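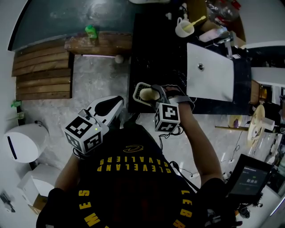 4 min read

Sink counters, short version. Mar 29, 2023

Say hi, thank Rhea Aquino for the slot. Phones off etc. Do NOT do the long intro about Trukau, they all work there.

Start with the question. Who wiped their bathroom counter today? Hands. Then who moved everything off it first? Fewer hands. Ok that's the talk.

Background, quick: 18 guest bathrooms in the Witodton building, me and Jayson Manalastas on the rota since November. Same complaint over and over, "counter looks dirty." Counter was wiped. Stuff on the counter was the problem. Rings under cups, goo under the soap, toothpaste where the brush drips.

Point one. Dark tops. Black with white veining looks great in the brochure and hides hair and shows every dried drop. Wipe, then dry cloth. Two cloths. Say it twice. Look at it from low down, from the side, toward the light. From above you miss half.
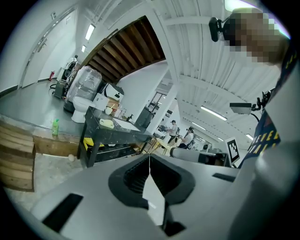

The black counter from farther back, ceiling lights on. Crouch and check for streaks.

Point two. The sponge/soap question. Anything that soaks up water and sits flat stays wet underneath. Put it on something with holes. Grid rack, slatted dish, whatever, as long as air gets under. Pacita Rivera uses an old cooling rack cut down, works fine, ugly.
- rack next to basin, where you can reach it with wet hands
- put the thing down gently in the middle, dont drop it, it slides
- rinse the rack too!! people forget, it gets slimy on the underside
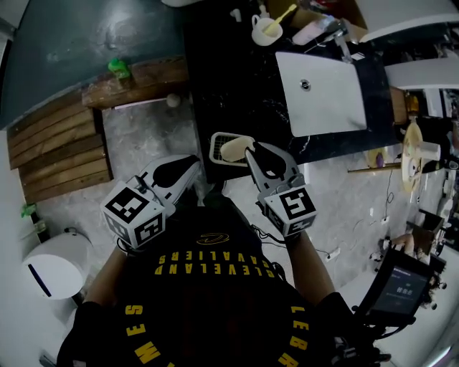
White grid rack under the gripper, toothbrush in its cup, something pink near the faucet.

(pause here, somebody will ask about bar soap vs. liquid. Answer: don't care. Bar is fine if it drains.)

Point three. Cup and brush. Cup goes toward the back, away from the splash. Empty the bottom of the cup every time, there's always that quarter inch of gray water. Brush handle leaning out is ok, bristles touching the wall is not ok. Guest's own brush = do not touch, lift the cup, wipe, put cup back in the same spot.

Lorna's order, give Lorna Dimaculangan credit by name:
cups and bottles to one side
wipe that half
dry
swap over
basin last, drain very last
back in place

She times it at 2 minutes. I'm slower. Skip my time.

Story if there's room: the Berrada job, 124 rooms, new people wiping basin first and then dragging that cloth over the counter. Had to redo a whole floor. Keep it short, Mirta Farías was there and she tells it better.

Handout is one page, 200 copies at the door, take extras for your floor. Arkinum paid for the printing so mention them.

Questions. If none, ask who has marble at home and what they use on it. No vinegar on real stone. If its laminate go ahead.

Cloths go in the bin by the exit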